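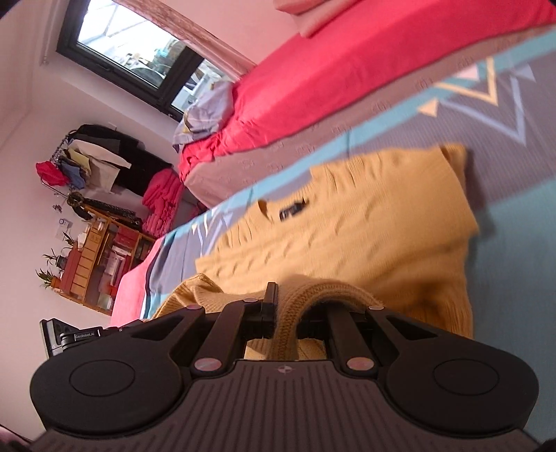
Sunita Yadav holds that a sweater belongs on a hanger like everything else you wear, and that people who fold them just like having something to do. She wrote this to me after my last column, along with the news that she owns 23 good hangers and plans to use them.

I disagree, and a mustard-yellow knit spread out on a bed is my case. Knitwear is heavy for what it is. Hang it by the shoulders and all that weight pulls down from two points. By February you have little bumps at the shoulders and a hem that has dropped an inch. A coat can take it. Coats are cut and sewn to hang, so let them have the rack.

The bed is the right place to fold a sweater. A table is too hard to kneel beside and usually too small, and the floor is the floor. On a bed you can lay the whole thing out, smooth the body with your palms, bring the sleeves across the back and fold up from the hem. I take hold of the ribbing when I move it, never the middle. Ribbed edges are made to be pulled a little and come back.

It takes me 48 seconds. I timed it once for Brijesh Mathur, who thought it would be several minutes. He still hangs his.

The fair objection is space. Folded sweaters need a shelf, and shelves fill up with boxes and papers that have no other home. Mine did. I moved the papers — most of them were old bills anyway — and got one compartment back, enough for five sweaters if I don't stack them too high. Past five, the bottom one gets creased and you never wear it.

I would also stop folding them straight off your back. Leave a sweater flat on the bedspread for an hour first. Then fold it before you need the bed.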